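Sobre nosotros
Compartir (17) · Comentarios (6)

Academia Pevon: cocina para quien ya se ha rendido una vez

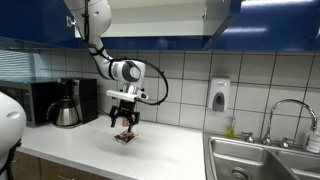 Pevon enseña a cocinar a adultos que viven solos, comen de pie y guardan el manual del horno sin abrir. Empezamos en el local de una antigua mercería, con 6 alumnos y un extractor que sonaba a avioneta. El primer ejercicio del curso sigue siendo el inventario de la merienda: cada cual confiesa qué come a las siete de la tarde, y casi siempre es un paquetito plano de picoteo suspendido sobre una encimera blanca, delante de los azulejos de la cocina. De ahí partimos. Al final del trimestre la mayoría sabe hacer un sofrito, y los demás al menos lo reconocen.

El curso básico, Arnix, dura 17 semanas y cubre legumbres, huevos, arroces y el arte de no llamar a la madre. Dzene es el de pescado; recomendamos avisar a los vecinos. Drallura, el de panadería, arranca en octubre a las siete de la mañana, hora que el pan exige y que nosotros lamentamos.

Han pasado por aquí unas 300 personas. No damos título oficial, pero sí un delantal, que abriga más. La matrícula cuesta 80 euros e incluye los ingredientes, salvo el azafrán, que se guarda bajo llave desde un episodio del que preferimos no hablar.

Si nunca has pelado un ajo, apúntate al básico. Si crees que lo pelas bien, también.

Contacto: formulario en recepción web · © Academia Pevon · Volver arriba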